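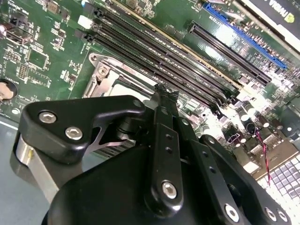

Granby Chamber Voting and Speaking System

Products > Legislative Chambers > Voting and Floor Management > Granby

Overview
Specifications
Ordering
Downloads
Support

The Granby system records roll-call votes, manages the speaking queue and displays motion text in council chambers, county boards and small legislatures. A standard installation consists of one Granby controller, one Burkis desk console per voting member, one presiding officer's console, and the Tang clerk application running on a workstation supplied by the customer.

The system is wired. There is no wireless version. Each console connects to the next by a single cable carrying power and data, and the first console in each run connects to the controller. A controller supports up to 36 voting positions. Larger bodies can link two controllers, with one set as primary; see Linked Operation below.

Granby controller

The controller is a 19-inch rack unit with a front panel display, two console ports, two display outputs, one network port and a set of relay contacts for division bells or corridor lamps. It holds the member roster, the seating plan and the voting rules for each type of question. All of these are entered in Tang and stored on the controller, so a vote that has been opened can be completed and recorded if the clerk's workstation is shut down or disconnected.

The internal log stores 1,000 recorded votes. When the log is full, the controller stops accepting new votes until the clerk exports or archives the existing records. It does not overwrite. A warning is shown in Tang and on the front panel well before this point, and the warning level can be set by the administrator.

Results are written to the log when the presiding officer closes the vote. Each entry contains the question text or motion number, the type of majority required, the roster in force, each member's recorded position, the time opened, the time closed and the declared result. Entries cannot be edited. A correction made by leave of the body is stored as a separate linked entry, and both entries appear in the exported record.

Burkis desk console

The Burkis console is available in surface-mount and flush-mount versions. Both have the same electronics and the same key layout:

Yes
No
Abstain
Present
Request to speak
Cancel request

Keys are raised and have tactile markings. Each voting key has a lamp that confirms the position currently held by the controller. The lamp is driven by the controller's reply and is not lit directly by the key press. If the lamp is off, the position has not been recorded.

A two-line display above the keys shows the motion number, the time remaining and the member's place in the speaking queue. Text size can be increased for an individual member. The setting follows the member and is retained if the seating plan is changed.

Members identify themselves with a card or a personal code. Cards and codes can both be enabled in the same chamber. Where the body's rules do not require identification at the desk, consoles can be assigned permanently by seat.

Members may change a recorded position until the vote is closed. Whether intermediate changes are retained in the log is a configuration choice. The default is to retain the final position only. Bodies should check their standing orders before changing this setting, as retained changes may be subject to public records requests.

Presiding officer's console

The presiding officer's console adds keys for opening, closing and declaring a vote, recognizing the next speaker, and suspending the speaking clock. A guarded key casts a tie-breaking vote where the rules allow one. The key is inactive unless the result is tied and the question type permits a casting vote.

The presiding officer may also be set up as an ordinary voting member. In that case both sets of keys are present on the one console, and the position counts toward the limit of 36.

Tang clerk application

Tang is used before, during and after a sitting. It is included with every controller and may be installed on any number of workstations in the clerk's office. One workstation at a time can hold control of the floor. Others open in view-only mode.

Before the sitting
Agenda items and motions can be typed directly or imported from a text or spreadsheet file. Each item is given a question type, which sets the majority, the quorum test and the treatment of abstentions. Amendments are entered under their parent motion and are put in the order the clerk sets. Notices of motion can be held in a pending list and moved to a sitting when they are taken up.

During the sitting
The main window shows the current item, the quorum count, the speaking queue and the state of every console. Amendments from the floor can be added while another item is under debate. Speaking time is counted per member and per item. A member's unused time can be carried, lost or yielded to another member, according to the rule selected.

After the sitting
Tang produces a vote record for each question, an attendance record with arrival and departure times, and a combined journal file for the minutes. Records can be exported as PDF, CSV or plain text. The layout of the PDF can be changed to match the body's existing journal style.

Voting rules supported

Simple majority of members voting
Simple majority of members present
Majority of all seats, vacant seats counted
Majority of all seats, vacant seats not counted
Two-thirds and three-fifths, on any of the bases above
Unanimous consent with objection recorded
Weighted voting, whole numbers or fractions
Ranked ballot for appointments (Tang only, not shown live)

Secret ballots can be taken where permitted. In a secret ballot the controller stores the totals and the list of members who voted, and does not store individual positions. Secret ballot mode must be enabled by the administrator and is off when the unit is delivered.

Recusal

A member who has declared an interest can be marked as recused for a single item or for a group of items. The member's console is locked for those questions and displays the word RECUSED. The quorum test either includes or excludes recused members, depending on the question type. The declaration is listed in the attendance record.

Public display

The two display outputs can show different content. The usual arrangement is a results board facing the floor and a simpler page for the public gallery or the broadcast feed. Available pages are current item, speaker and clock, vote in progress, result by member, and result totals. Member positions can be hidden until the vote is closed. Colors are selectable, and every color is paired with a letter or symbol.

Linked operation

Two controllers can be linked over a dedicated cable. The primary holds the roster and the log, and the secondary passes console traffic. If the link is lost during a vote, the vote is suspended and no result can be declared until the link is restored or the clerk voids the question. Linked operation requires the same firmware version on both units.

Linked controllers are also used for bodies that sit in two rooms. Contact Lundow for cable limits before planning a two-room layout.

Power loss

The controller has an internal battery that maintains the controller and all consoles for 30 minutes. Display screens are not powered by the battery. A vote that is open when outside power fails remains open. If the battery is exhausted before the vote is closed, the question is marked incomplete in the log, and positions recorded up to that point are kept for the clerk's reference only.

Specifications

Controller format: 19-inch rack mount
Voting positions per controller: 36
Console ports: two
Display outputs: two, independently assigned
Network: one wired port, may be left unconnected
Relay contacts: four, normally open
Vote log: 1,000 entries, no overwrite
Battery support: 30 minutes at full console load
Console connection: single cable, power and data
Console mounting: surface or flush
Console finish: black or light gray
Identification: card, personal code or fixed seat
Languages, console display: English, French, Spanish
Use: indoor only

Ordering

Granby controller, single
Granby controller, linked pair with cable
Burkis console, surface mount
Burkis console, flush mount
Presiding officer's console
Member card, printed or blank
Card encoder, desktop
Spare console cable, short or long
Flush-mount cutting template

Consoles are sold individually. We suggest ordering at least one spare console per chamber. A spare takes on the settings of the seat it is plugged into and does not need to be configured beforehand.

The flush-mount template should be ordered before any millwork is cut. Openings made for consoles from other manufacturers will generally not fit the Burkis, and an adapter plate is available for openings that are larger than required.

Installation

The system may be installed by Lundow or by the customer's own electrical contractor. Contractor installations must be commissioned by Lundow before the warranty takes effect. Commissioning covers a test of each key at each position, a comparison of the stored voting rules with the body's standing orders, and one mock sitting with the clerk's staff.

Orders to be commissioned during the summer recess should be placed by March.

Warranty and service

Controllers and consoles are covered for 36 months from commissioning. Cards and cables are excluded. Firmware and Tang updates are free of charge during the warranty period and are released outside normal sitting months where possible. Updates are never applied automatically.

After the warranty period, service is available by annual agreement or per call. Remote support requires the network port to be connected. Bodies that keep the controller off the network can send log and diagnostic files exported from Tang.

Downloads

Granby controller installation manual
Burkis console dimensions and cutting guide
Tang clerk's handbook
Member quick reference card, one page
Standing orders questionnaire
Accessibility statement

Related products

Division bell and lamp kit
Gallery display mount
Timer lamp for public comment lectern

Request a quote

Please include the number of voting seats, the number of non-voting seats that need a request-to-speak key, a floor plan if one exists, and a copy of the current standing orders or rules of procedure. Quotes are valid for 30 days.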